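Looking After Wood Tabletops

5/20/21

Most damage to a wood table comes from water, heat and grit. All three are easy to keep off if you deal with them the same day.

Dust first, with a soft dry cloth, going with the grain. Grit left on the top acts like sandpaper once you start wiping. On a plank top, run an old toothbrush along the seams, where crumbs collect and hold moisture.

For regular cleaning, use a cloth wrung out in warm water with a drop of dish soap. Wipe, go over it again with plain water, then dry. Skip the all-purpose sprays. Ammonia dulls a wax finish and can turn shellac cloudy.

White rings are moisture in the finish and often come out. Lay a cotton cloth over the ring and press with an iron on low for a few seconds at a time. Dark rings have gone into the wood itself and need sanding.

Fruit left straight on the wood is a common cause of marks. A ripe banana or a cut lemon can leave a sticky patch that takes off wax when you scrub it. Use a bowl or a plate, and check under it every few days. 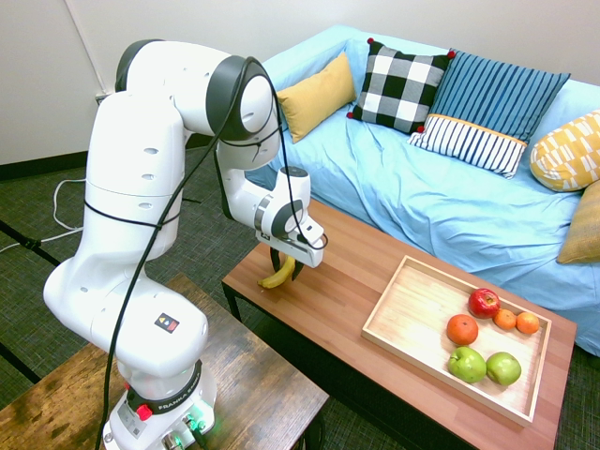 A reader in Dernisthorpe wrote that vinegar had always worked for her on sticky spots, one part to ten parts water, and that she had never seen it hurt a varnished top. It is fine on varnish if you rinse it off. Keep it away from wax and bare wood.

Small scratches can be filled with a wax stick. Buy one shade darker than you think you need. The Cleletti sticks are soft enough to push in with a thumb. Scrape the extra off with an old plastic card and buff.

If the top is oiled, give it a fresh thin coat in December, when the heating has been on for a while and the wood looks dry. A 500 ml can does several tables. Wipe off whatever hasn't soaked in after 50 minutes, and spread the rags flat outdoors to dry, as oily rags in a pile can catch fire.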